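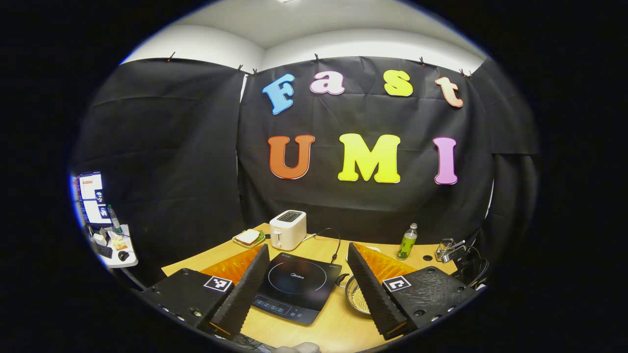
Filtby Women's Digital Skills Centre: room check, October

Inspector: Shanthi Patwary
Desks: 18. Sockets tested: 21.

1. Fire exit clear, opens outward. Pass.
2. Extinguisher in date. Pass. Tag 1374.
3. Socket covers intact. Fail. Cover cracked at desk 11, isolated until replaced.
4. Step-free route to training room. Pass. Ramp mat lifting at one corner, re-tape.
5. Late-class lighting, car park. Fail. Timer goes off before the evening group leaves. A. Zulu to reset.
6. First aid box. Pass. Plasters low.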